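Do I have to keep a sleep diary if I already know I sleep badly?

Posted by Kenoritz, 04/03/2020

My GP has referred me for insomnia and the clinic wants a fortnight of sleep diary before they'll see me. Fair enough, except I've been awake at 2 every morning since January and could fill the whole thing in now, from memory, in one sitting. I've also been told to stop looking at the clock, and then to write down what time I woke up. Am I missing something? Also my partner says my phone should live in another room, a programme my partner has not personally joined.

Zoltán Juhász
Yes, you have to, and no, don't do it from memory. I was certain I slept three hours a night. I filled in the diary each morning over breakfast and the average came out nearer five and a half - still rotten, but a different sort of rotten, and it changed what the psychologist suggested. You're meant to guess the times. They know you're guessing. Turn the clock to the wall and put down "a while" as 40 minutes or whatever feels right.

The phone I'd give up. Mine goes in a tub on the table after tea and stays there till morning, and I bought a $12 alarm clock with a tick I've had to learn to forgive.

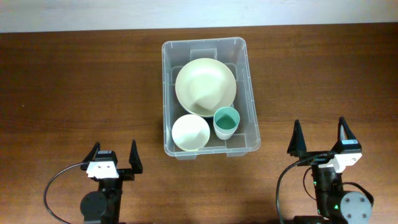
A clear plastic tub, open at the top.

The other thing they'll likely raise is going to bed later. It sounds like a prank to play on a tired person. Mine had me up till half past midnight for the first couple of weeks and I was a misery to be near, but ask about it at the appointment and don't start it off your own bat, especially if you drive for work or have ever had bipolar or seizures.

Fasenex
magnesium. worked for my sister in law

Asberg
Mostly agree with Zoltán. I'd add that you should write down naps and alcohol truthfully, including the nap you don't count because you were only resting your eyes in front of the cricket. And if you snore or wake up gasping, tell the GP now, as sleep apnoea gets sorted out quite differently and no amount of diary will fix it. Mood as well. I put "fine" in that column for 13 days running and it was the first thing she asked me about.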